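The Rule Book on the Wall

What I learned from one laminated sheet, two arms and a lot of cut fruit

By the time I got to Lellutside I had read 117 pages of guidance on how people and robot arms ought to share a room, and I could have told you almost nothing about it. It's that kind of reading. You get to the bottom of a page and realize you've been thinking about lunch.

So I was pretty happy when the woman who let me in pointed at the wall by the door and said, "Read that first, then you can come in." It was a single sheet, laminated, a bit curled at one corner, with the house rules on it in big type. It took me less than a minute. I've now read it so many times I could recite it at parties (I have, once, and I won't do it again).

Lellutside is a small workshop on the second floor of what used to be a shoe warehouse. They teach pairs of robot arms to do kitchen jobs. Moving fruit, setting out plates, that sort of thing. The project is called Olmedo, and the people on it are a mix of engineers, a couple of former line cooks and one person who came from theater lighting and knows more about cable safety than everybody else put together.

I went because I wanted to see what the rules look like when people have to live with them. We hear a lot about the big standards, the ones with numbers and committees and a price tag on the PDF. What I wanted to know was what happens at ten in the morning when someone has a cutting board in one hand and a coffee in the other.

The coffee, for starters, is not allowed. That's rule one. No drinks you plan to drink, no snacks you plan to eat, anywhere within reach of the table. Food on the table is work food and it stays work food until it goes in the compost. One of the cooks told me this was the hardest rule for her, because she's spent her whole life tasting things off a board without thinking. She used to catch her hand going out for a strawberry all by itself!

Rule two is about who gets to say "go." There's one person in charge of motion at any time, and that person says it out loud, and everyone else answers out loud. It sounds silly for the first hour. Three adults saying "clear" to each other across a room full of produce. Then you stop hearing it, the way you stop hearing a refrigerator, and the only time you notice is when somebody doesn't answer. I saw that happen on my first day. The operator took her hands off the controls and waited, and waited, and it was a guy at the sink who hadn't heard her over the faucet. He said "clear," she went on. No fuss made.

Rule three is my favorite and it's the one I've started using at home. Set the table before you wake the arms. Everything that's going to be on there goes on there first, and once the arms are live, hands stay out. If you forgot the bowl, too bad, you stop everything, put the bowl down and start over from the top of the list. People really hate doing this. I watched one run get stopped over a missing dish towel, and the sigh that went around the room was something else. 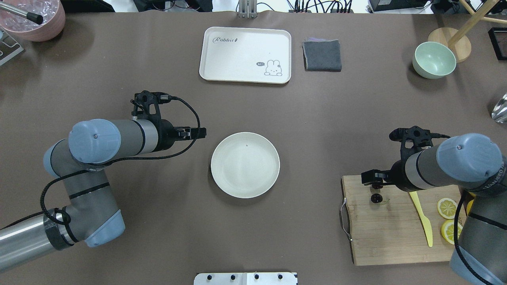

Fruit, dishes and both arms at work on the table, with a gripper just above a cherry on the cutting board.

The thing I kept staring at was the knife. I had expected, I guess, some dramatic chef's blade, and it's a yellow plastic one, the kind you'd let a kid use on a banana. I asked about that and got a very long answer, which I'll shorten. When you work out whether an arm is safe to be near, you can't stop at the arm. You have to think about whatever it's holding, or might pick up, or might knock off the edge. An arm that's perfectly gentle is a different animal once it's got hold of something sharp. So the sheet on the wall says that anything on the table has to be okay to be hit with, slowly, on the back of your hand. That's the test. They do it, too. I got bonked with a spatula in the name of journalism.

It follows that the choice of props is a safety decision, and I had never thought of it that way. The round cream-white plate, the tray with the cartoon rabbit saying hi, all of it had to get past the same question. (I asked if I could buy the rabbit tray. I could not.)

Then there are the cables. The lighting person gave me a tour of every cable in the building, and I mean every one. Her rule is that a cable on a moving arm should follow the arm the whole way, with enough slack for the farthest reach and no extra loop big enough to catch on a bowl. She checks this by moving the arm by hand, slowly, through its full range before power goes on. She does it every morning. If the tape is lifting anywhere, the tape gets replaced before anything else happens, and it gets written down.

Writing things down is a whole chapter of its own. They've got a logbook, a paper one, and it's up to 800 entries. Most are dull as dishwater. "Gripper pads wiped." "Reset after lemon slid." But you start flipping through and you see patterns, and so do they. In June the log showed that a bunch of their unplanned stops came in the half hour before lunch. The arms weren't doing anything different. The people were hungry and setting up fast. So now there's a rule that the last setup before lunch gets checked by 2 people, and it went on the sheet in pen, between the lines of the printed stuff.

I love that it's in pen. When I visited Jurkmont, a much bigger outfit a few hours up the road, the rules lived in a binder. A gorgeous binder! Tabs, color coding, a page for signatures. To change a rule at Jurkmont you fill out a form, and the form goes to a meeting, and the meeting is monthly. Nobody there was careless, I want to be fair about that, and they had some things Lellutside doesn't, like a proper training course and a second person whose whole job is checking the emergency stops. But I asked four people what the rule was for clearing a dropped item and I got four answers. At Lellutside I asked the same thing and they all just pointed at the wall.

I don't think that means you throw the binder out. The people at Lellutside don't think so either. When I said something snotty about the 117 pages, the operator got a little sharp with me. Who did I think the sheet came from? They'd sat down with the long version over a couple of weeks, gone through it line by line, and asked of each part, does this touch us, and what would we have to do on a normal morning to meet it? Some of it didn't touch them at all. Some of it turned into one line on the wall. One section, on how hard and how fast an arm may press against a person, turned into a speed cap that's locked in the settings, so there's nothing on the sheet for anyone to remember. She said that's the best kind of rule.

There's still stuff they argue about. Wet things, mostly. Ice and fruit juice and electrical gear don't belong in the same sentence, and the kitchen crew wants more real food while the lighting person would be glad to see the whole table go to wooden fruit tomorrow. For now the deal is that liquids stay in something with a rim, the table gets wiped between runs, and she has veto power. She's used it 3 times. She remembers all three.

They argue about visitors as well, and I suppose I was exhibit A. The sheet says visitors stand behind the yellow tape and don't talk to the operator during a run. I broke the second half of that inside of twenty minutes. I said "oh, nice!" when the gripper picked up a grape without squishing it, and the operator stopped the arms, turned around and told me, very kindly, that "nice" from across a room sounds a lot like "hey," and that "hey" is the word they use for trouble. I hadn't seen that coming and neither, apparently, had they. By the time I'd gotten my coat at the end of the day there was a new line on the sheet, in pen. It says visitors, please be impressed quietly.

I've since had a note from a group at Flirkthorpe who are setting up their own pair of arms and wanted to know if they could get a copy of the sheet. I passed it along. The answer from Lellutside was yes, sure, but with a catch. They'd send the printed part and leave off everything in pen, and Flirkthorpe should hang a pen next to it on a string.

Mine's on the fridge, for what it's worth. I don't have a robot. I do have a stove, two teenagers and a drawer full of knives I wouldn't want to be hit with, and setting the counter before I turn on the burner has already saved me one pan of onions.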